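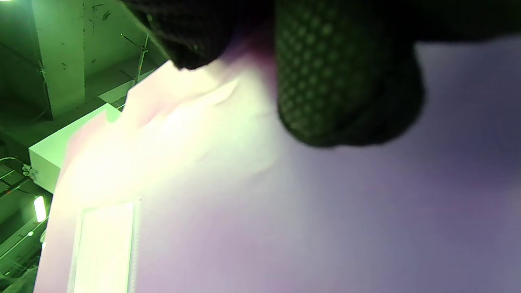 Kerisberg Textile Services
Second progress report on the Zitex handheld gripper review
Submitted to the Innes Fund, 21 Jun 2019
Prepared by Jeanie Forsyth, project lead

1. Purpose of this report

The Innes Fund awarded Kerisberg a grant in November to review the Zitex handheld gripper kit and to advise whether it should be bought for the finishing department. The first report dealt with procurement and staff training. This second report covers the trial work carried out since then, the condition of the equipment, spending to date, and the work that remains.

2. The kit under review

The kit is supplied by Gustonex and consists of a handheld tool with two fingers, a camera mounted on the tool, a charging dock, and software for storing and sorting recordings. An operator holds the tool and performs a task with it, and the recording is later used to prepare the same task for an automated arm. Kerisberg does not own an arm at present. The review is limited to the handheld kit and the quality of the recordings it produces.

The fingers supplied with our kit are black and covered in small raised dots set close together in a pattern much like a honeycomb. Gustonex offers a smooth finger as an alternative. Both types were included in the trial plan, although the smooth fingers arrived late and have been used for only a small part of the work.

3. Work completed

Three operators were trained by Craig Shearer and now work with the tool without supervision. Together they have made 2,034 recordings of handling thin, pale sheet material, which was chosen as the first subject on account of the difficulty it has caused in previous automation studies. The tasks were lifting a raised fold, drawing a sheet toward the operator, and laying a sheet flat.

Lifting a fold has given the most consistent results. Where the material already stands up in a soft ridge, operators can bring the tip of one finger down close to the fold and close the tool on it with little practice. Laying a sheet flat remains the weakest task. Fraser Tosh reviewed a set of 200 recordings and marked 15 as unusable, most of them from this task.

4. Findings on lighting and picture quality

The tool's camera looks past the fingers at the material, and a sheet held at a steep angle can fill most of the view. This has two effects. The first is that one side of a sheet may be very bright and the other in shade, with the result that creases are easy to find in one area and faint in another. The second is that colored light in the room carries into the recordings. Under strong green light the background takes on a deep green cast, while pale material may appear cream on one side and lavender or gray on the other.

Gustonex has been asked whether the exposure can be fixed by the operator. The present software sets it automatically, and the manual gives no other option. Kenna Baxter has begun a comparison of recordings made under plain white light – this will be included in the final report.

5. Condition of the equipment

The dotted fingers have been inspected at the end of each month. No dots have been lost. Lint gathers between them and is removed with a soft brush. One charging dock failed and was replaced by Gustonex under warranty; the trial was delayed by three days.

6. Spending

Spending is within the approved budget. The training line has been used in full. The line for replacement fingers is almost untouched, and we request the Fund's permission to move the balance to storage, where the recordings have taken more space than was planned.

7. Remaining work

Angus Baxter will lead the trial of the smooth fingers, using the same three tasks and the same operators. Kenna Baxter will complete the lighting comparison. A written reply from Gustonex on the exposure setting is still outstanding, and no recommendation on purchase will be made before it is received. The final report is due in November.

Questions on this report may be sent to Jeanie Forsyth at the Kerisberg office.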